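SPEAKER NOTES: Selling Candles to People Who Already Own Candles
Evie Wragg, Jultico
Small Makers' Evening, Drokley, 10/12/22

Slide 1. Hello

Wait for the people at the back to find chairs. They won't, but wait.

I run Jultico out of what used to be my dining room. Dressed candles, anointing oils, bath salts, a few floor washes. Before that I did accounts for a tile importer, and I can tell you the two crowds have the same feelings about Mercury retrograde, only the tile people called it "the fourth quarter."

Ask: who here sells oils? Who sells candles? Who sells crystals? (Someone will say "all of it." Tell them we'll talk.)

Slide 2. The 400 labels

First year, I ordered 400 labels for a prosperity oil and spelled prosperity wrong. Pause. I stuck them on anyway and sold the batch as seconds. A woman from Dobson still writes to ask when the "prosprity" is coming back. She says the correct one doesn't work as well.

What I took from this: get somebody else to read your labels. Lacey Mottram reads mine now. She charges me in bay leaves.

Slide 3. What people come in asking for

Money, love, and getting the upstairs neighbor to move out. In my shop the neighbor is winning.

Read out the three emails (printed, in the blue folder, names blacked out). Don't do the voice on the second one. You did the voice last time.

Then talk about replies. I answer every question about how to use a product. I don't answer "will he call." I send back the instructions for the candle, the burn time, and a note to trim the wick. If they write again, they get the wick note again.

Slide 4. What goes on the card

Every order ships with a card. Mine used to run to both sides and had a poem on it. People phoned to ask what to do with the oil, while holding the card.

The current card says: what it's for, where to put it, how much, and not to drink it. That last line went in after October. If anyone asks about October, say you'll tell them at the break, then be somewhere else at the break.

On claims: I write "traditionally used for." I don't write "will bring." I'd like to write "will bring," it would look lovely on the candle, but I also like sleeping.
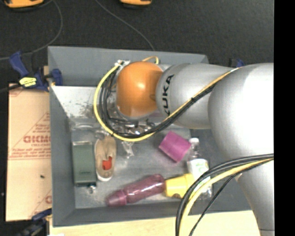 Slide 5. The Votutard episode

Some of you remember Votutard, the ordering app. I signed up for the free trial. It swapped my product names for "easier to search" ones. Road Opener became Driveway Product. Uncrossing Bath was listed under plumbing, where it got two orders and one very fair complaint.

Let them laugh, then give the practical bit:
Keep your own list of products and names on paper or in a plain file.
Place an order in your own shop once a month, as a stranger would.
Read the confirmation email all the way down. Mine thanked people for choosing tile. (My fault, old template.)

Slide 6. Giveaways

I've run 9 of them. The best one brought in 3,000 entries, and 91 of those people later bought something. I was thrilled. Lacey asked what I'd spent on postage, so then I was less thrilled.

Rules I'd keep: one prize, small enough for a padded envelope. A closing time with the time zone in it. Draw the name on video, from a bowl, with your sleeves rolled up, in this of all trades. Post the winner's first name only. Have a second name ready for when the first turns out to be your cousin.

Don't give away the thing you can't sell. They can tell, and now so can everyone who entered.

Slide 7. Prices

Go quickly here, I'm already over.

Add up the oil, the bottle, the herb, the label, the card, the box, and the hour you spent looking for the tape. Whatever number you get, you'll want to knock two dollars off because you feel bad. Leave the two dollars where they are. My own money-drawing oil was losing me money for a year and a half, and at no point did a customer spot the irony, though my husband managed to bring it up daily.

Slide 8. Questions

If it's quiet, ask the table by the door what they pay for jars. That'll do ten minutes.

Samples are in the basket by the coat rack, one each. Collect the blue folder before you leave. Thank Drokley for the room and move the car by nine.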